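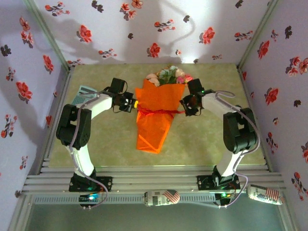 The Ranow is a two-arm bench cell for wrapping and tying stations in flower packing rooms, gift counters and small mail-order operations. It is supplied by Plikton as a complete unit: two arms, control boards, front rail, floor panel and three side walls. Both arms mount on the front rail, one on each side of the work area, so that a wrapped bouquet lying between them can be reached from the left and the right. The walls take any flat paper lining. Floral paper, as fitted on this unit, is acceptable provided the lining is held flat and does not reach into the arm travel.

What the cell does

The Ranow handles the repetitive portion of a wrapping job: drawing the wrap around the stems, gathering it, and placing and pulling ribbon. It does not select flowers, cut stems or judge whether an arrangement is finished. Those tasks stay with the person at the bench. The cell is loaded and unloaded by hand through the open front.

Setup for each job is done on the floor panel. The operator lays out the wrap, sets the bouquet on it and places the ribbon within reach of either arm. Positions do not need to be exact, but stems should lie over the wrap and the ribbon should not be under it.
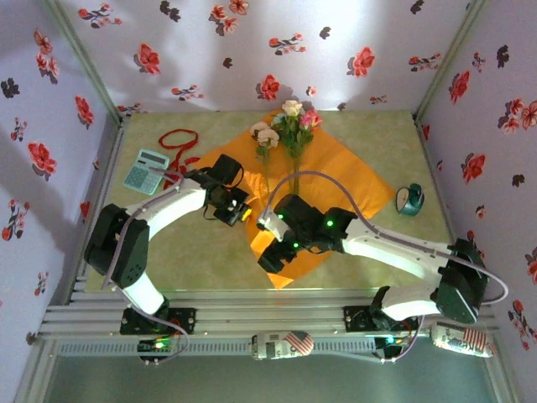 Orange cloth laid as a diamond, corner to the front, with the stems over it. Ribbon at the rear left, tape at the right.

Changes to the bench job

The first Ranow cells at the Quintero packing room were installed in November, on a line with 13 hand-wrapping benches. The following changes were recorded there and should be expected at other sites.

Standing work at the tying position is reduced. The operator moves between preparation and inspection and no longer holds the bundle closed with one hand while tying with the other. Wrist load is lower. Walking is higher, and floor mats should be extended to cover the path between the two positions.

Pace is set differently. A hand wrapper adjusts speed to the order in front of them. The cell runs at one speed, and the person loading it will tend to follow that speed unless the shift plan prevents it. Plikton recommends a buffer shelf with space for 11 prepared sets, and a written rule that an empty buffer is not a fault.

Skill requirements shift toward material preparation. Wrappers who know how a given cloth folds are the right people to write job settings, and should be scheduled for this as paid bench time. At Quintero, new job settings are entered by the wrapping staff and not by maintenance.

Hand wrapping should be kept in use. Orders outside the size range, mixed orders and rework all go to a hand bench, and staff who do no hand wrapping for long periods lose speed. Plan for rotation within each shift.

Ribbon handling

Ribbon is the material most likely to stop a job. A flat band has no fixed shape once it is put down. It twists, crosses itself and presents an edge where a face is expected. The control software, Grimis, looks for a free tail first and takes a loop only when no tail can be found. 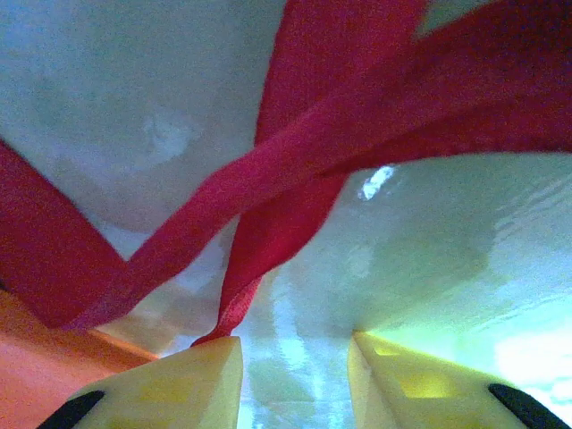 If neither can be picked, the arm opens, withdraws and signals for the operator, who straightens the ribbon and resumes from the Grimis screen. Settings under the Ribbon tab cover width, grip force and the number of attempts before a stop. The default number of attempts should be left in place for the first 80 jobs on any new ribbon. Most early stops are caused by ribbon cut too short, and raising the number of attempts only delays the call to the operator.

Frayed ends should be trimmed before loading. Stiffened or wired ribbon is outside the specification.
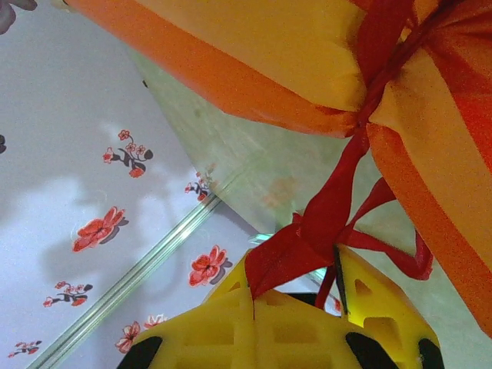

Inspection remains a manual step on every job. The person at the cell checks the neck, the knot and the tails before the piece is released. With the ribbon held between the lattice fingers and the knot drawn in at the neck, the pleats in the gathered yellow and orange material should spread out from the knot. Folds lying across one another at the neck are a reason to retie by hand. Long tails, such as the one hanging past the right finger, are left as they are by the cell and trimmed by the operator if the order calls for it.

Cleaning and daily care

Wipe the floor panel and the rubber pads on the fingers at the end of each shift. Use a damp cloth only. Remove pollen and leaf fragments from the rail slots with a soft brush. Check that the arm cables move freely and do not catch on the rail. Replace pads when grip marks appear on light-colored ribbon.

Delivery and training

Delivery time is 21 working days from order. Installation includes one day of operator training per shift, held at the cell with the customer's own materials. Training for supervisors covers shift planning and rotation and is booked separately.

Specifications and prices valid from December 2020. Spare finger sets, rubber pads and wall linings are listed under Accessories.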